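Pluris project: progress report to the funder, second reporting period

Work package 3: evaluating pick-and-place policies in simulation

This period covered the building of the simulated kitchen table, the first full evaluation run and the start of the scoring comparison. Spending is in line with the plan. One deliverable has moved back and is dealt with at the end.

The question in this work package is whether a policy trained elsewhere can be ranked fairly in simulation before any time is booked on the arm at the Rurside lab. We have kept to one family of tasks, moving a single item of food into or out of a container on a table. The items, the containers and the starting positions are varied, and everything else is held still.

The Skonia scene builder is now finished. It produces a table, a room behind it and a set of household objects from a short text file, and it saves the random seed with every episode so that any run can be repeated. Loading a scene used to take up most of the time in a batch. It is now a small part of it.

We ran 2,664 episodes in this period. Of these, 1,565 were on the banana and basket task, which we chose as the main test because the fruit is curved and the policies differ widely in where they take hold of it. The remaining episodes were spread over the other items and are too few per item to report yet. Each episode is limited to 60 seconds of simulated time.

Both a close view and a wider view are rendered. The policy receives both. The wider one is also used by the people who check the scores.

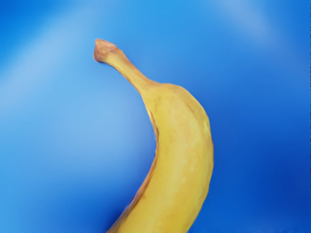
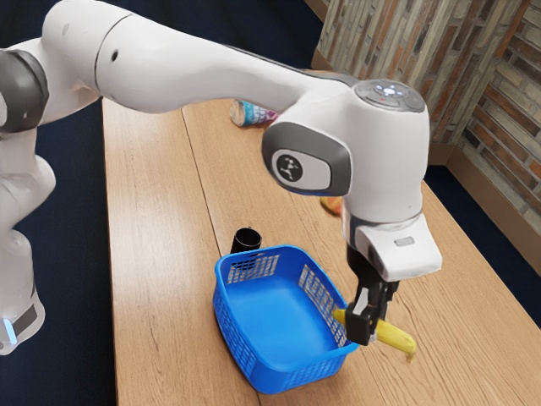

Figure 2. Rendered views from the banana and basket task: close view of the fruit (first) and wider view with the arm, gripper and basket (second).

Scoring is done in two ways. The first is the simulator's own check of the item's final position. The second is a person watching the episode and marking it against a short form. The two agree on most episodes. Where they differ, the usual cause is an item left resting on the rim of the container, which the position check counts as inside and our markers do not. We have rewritten the check to look for contact with the container floor, and the affected episodes are being scored again.

The close view remains the weaker part of the rendering. The peel comes out soft, and small marks on it are smeared. We do not yet know whether this changes the ranking of the policies. A test with sharper textures is set up under the name Mota and will use the same seeds, so the results can be compared episode by episode.

Deliverable 3.2, the ranking report, was due in July. We ask to move it to the next reporting period so that it can include the rescored episodes and the Mota test. No extra money is needed. The data release is not affected and the seed files are ready to go out with it.

Planned for next period: finish the rescoring, run Mota, add a second container shape, and book the first comparison sessions at Rurside.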